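Pince à main Molska : avis après deux mois d'atelier

J'ai monté le kit Molska dans l'atelier partagé de Wikilmont, pour enregistrer des gestes simples avant de les faire rejouer par un bras. Il y a 7 sous-ensembles à assembler et la notice, traduite, saute l'étape du serrage des doigts. Comptez une soirée.

La poignée tombe bien en main. Les patins noirs sont larges et plats, ce qui convient au tissu plié et aux objets à bord épais. Je travaille surtout avec un bac blanc ajouré, à poignée grise, et un linge bleu clair posé à côté sur la table. Sur plus de 400 prises, j'ai dû resserrer les vis deux fois.
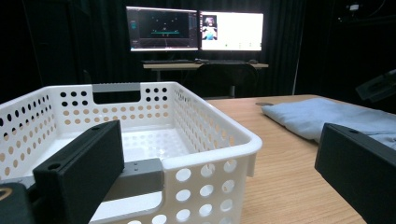 Ce qui va moins bien

Le logiciel Sirbridge, fourni avec le kit, met 50 secondes à démarrer et perd parfois le calibrage quand on change de session. La version 201 a réglé une partie du problème. Le câble est trop court pour une grande table, j'ai mis une rallonge Hebden.

Pour qui

Un bon achat si vous avez déjà un bras à la maison ou au club. Pour débuter, la version sans logiciel suffit et coûte nettement moins cher. Les patins de rechange se commandent à part.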